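Returns Sorting at Grulberg's Amelby Center Moves to Robot-Assisted Work

July 2026

AMELBY — Grulberg has begun using robot arms for part of the sorting work at its returns center in Amelby, the company announced on Wednesday. The change affects the small-goods line, where toys, baby items and light household articles sent back by customers are taken out of mixed bins and directed to inspection, repacking or recycling.

The company said that no positions will be lost as a result of the change. The 35 employees assigned to the small-goods line have been offered new or revised duties within the same building, at the same rate of pay or higher. Seventeen of them have already completed the first stage of retraining, and the remainder are scheduled to do so before the fall.

Until this summer, all picking on the line was done by hand. Employees stood at steel tables and emptied bins for most of a shift, with breaks and a change of station every two hours. An internal review carried out last year found that picking accounted for more reports of wrist and shoulder strain than any other task at the center. The review recommended that the company either shorten the picking rotation or find another way of doing the work.

Grulberg chose to do both. Under the new arrangement, no employee will pick by hand for more than 20 percent of a shift. The remaining time is divided between inspection, the repair bench and a new role known on the floor as cell attendant. Attendants prepare the bins, start and stop the arm from a handheld control, and take over when an item is missed or dropped.
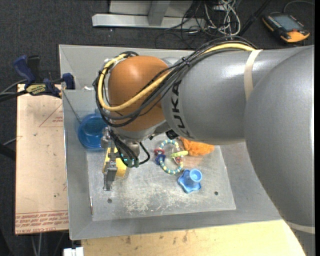 Mixed returns remain the most difficult part of the operation. Items arrive without packaging, in no fixed order, and few of them share a shape. Soft goods fold over hard ones, and rounded pieces can roll when touched. The system was set up by Nnaji, an engineering firm engaged by Grulberg for the project, which worked alongside line employees during the trial period to decide which kinds of items the arm should attempt and which should be left to people.

According to the project summary, that list was changed several times. Cloth items were at first excluded and later added. Anything with a cracked or sharp edge, and anything containing a battery, continues to go directly to a trained inspector. Employees may also pull any bin from the automated line without giving a reason, and the summary states that such decisions will not be counted against individual output.

Pace was a central concern in discussions with the workforce. Under the old system, each picker's hourly count was displayed at the end of the table. Those displays have been removed. Output is now recorded for the line as a whole, and supervisors have been instructed not to compare an attendant's results with those of an employee picking by hand.

The employee council at Amelby gave its consent to the change in writing after a series of meetings held over the winter and spring. In its statement, the council said that many members welcomed the reduction in repetitive work but that others had expressed regret at losing a familiar routine. "Several of our members have done this job for a long time and do it very well," the statement reads. "Their knowledge of the goods should be used in the new roles and should be paid for." The council also asked that the arm be kept stopped whenever an employee reaches into a bin, and this has been adopted as a standing rule.

Training for the attendant role takes 140 hours and is given during paid working time. It covers safe operation, basic troubleshooting, the care of grippers and cables, and the reporting of faults. Employees who complete the course move up one pay grade. Those who prefer not to work with the equipment may apply for the inspection or repair benches — an option that the company said a number of longer-serving employees have taken.

Some matters have yet to be settled. The evening shift has fewer trained attendants than the day shift, and the line will run by hand in the evenings until that changes. Employees have also reported that the area near the new stations is more crowded than before, with clamps, cables and test equipment still in place from the setup phase. The company said that permanent cable routing will be installed during the July maintenance closure and that walkways will be marked again at the same time.

Noise levels and lighting at the attendant stations are to be measured once the permanent layout is complete. Results will be posted on the notice board at the staff entrance and supplied to the employee council.

Grulberg operates a second returns center at Bralstead, which handles larger goods, including furniture and garden equipment. The company said that it has no present plan to introduce robot arms there. A decision will depend in part on a review of the Amelby line, to be carried out jointly by management and the employee council after the first six months of operation. The review will consider injury reports, staff turnover and the number of employees who have changed roles, in addition to the volume of goods handled.

Employees at either center who have questions about training places or pay grades are asked to contact the personnel office at Amelby. Information sessions for the evening shift will be held in the main break room, and attendance will be counted as working time.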